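Surnlow Shared Laundry Project
Progress report to the Fevine Fund, second reporting period
Prepared by Rostam Esfahani, project manager
13/10/2026

1. Scope of this report

This report covers work on the shared laundry at Surnlow Court from the end of the first reporting period to the date above. It addresses plumbing, electrical supply, drainage, tenant access and expenditure against the approved budget. The building has 99 apartments, none of which has an in-unit washer connection. The grant pays for conversion of the former boiler room and for the first year of operation.

2. Status by work package

WP1, plumbing. The cold supply line has been replaced from the riser to the manifold. Nine washer connections are in place and capped. Pressure testing was carried out at 150 psi and the line held for the full test period. One isolation valve on the east wall was installed with the handle facing the duct and could not be turned past the halfway point. Grendeck replaced it at no charge.

WP2, electrical. The new subpanel is mounted and labeled. Final connection depends on the utility shutdown, which has been moved once at the utility's request and is now expected in November. Dryer circuits cannot be tested before that. The lighting circuit is fed from the old panel and is in use.

WP3, drainage. The floor drain was found to be set higher than the drawings showed. A trench drain has been added along the machine row and tied into the existing stack below the slab. The change order was submitted to the Fund and approved in writing. Lint interceptors are on site but not fitted.

WP4, tenant access and handling of loads. Under the interim arrangement, tenants without a way to reach an outside laundromat can hand in one basket per household per week for washing off site by Ebrahimi Linen Service. Each load is logged by apartment number and returned the next working day.
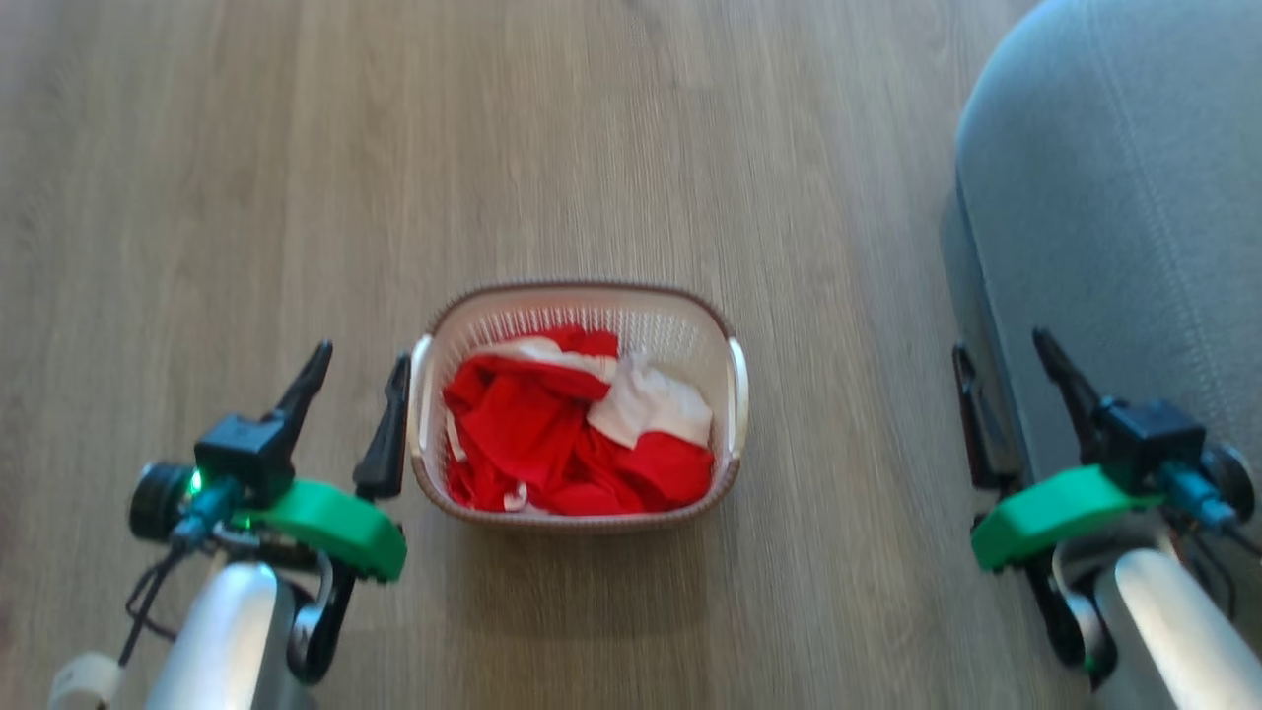 Uptake has been higher on the upper floors, where the walk to the laundromat is longest. Two complaints were received, both concerning items returned to the wrong apartment. The log sheet now has a second signature column for returns, and no further complaints have been recorded since the change. The off-site service will end when the dryers are commissioned.

3. Expenditure

Spending remains within the approved total. The trench drain added $2,000 to WP3 and was met from contingency. WP4 is slightly under its allocation, as the contract with Ebrahimi is billed per load and the first weeks were slow. No transfer between budget lines is requested at this time. Invoices from Grendeck for the second stage of WP1 have been received and are being checked against the delivery notes.

4. Tenant rules for the finished room

Draft rules were posted in the lobby for comment. Most of the responses dealt with opening hours and with loads left in machines after the cycle ends. The revised draft allows a finished load to be moved to a basket on the folding counter after a short waiting period. Baskets are not to be left on the floor in front of the machines. Dye-heavy items are to be washed separately. A request for overnight access was declined on noise grounds, as the room sits below two occupied bedrooms.

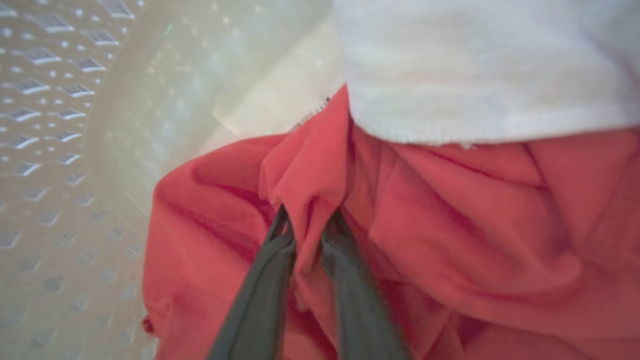

5. Risks and outstanding items

The utility shutdown is the main schedule risk. If it moves again, commissioning of the dryers will move with it and the off-site service will have to be extended, with the added cost charged to WP4.

The dryer exhaust route passes through a wall shared with the bicycle store. The fire-stopping detail has been sent to the city inspector and a reply is pending.

The card payment reader specified in the application is no longer sold. Grendeck has proposed a replacement that fits the same bracket. A data sheet will be forwarded to the Fund before any order is placed.

6. Next period

Planned work consists of the panel connection, fitting of the lint interceptors, delivery of the machines and final inspection. The third report will include the commissioning records and the closing log for the off-site service.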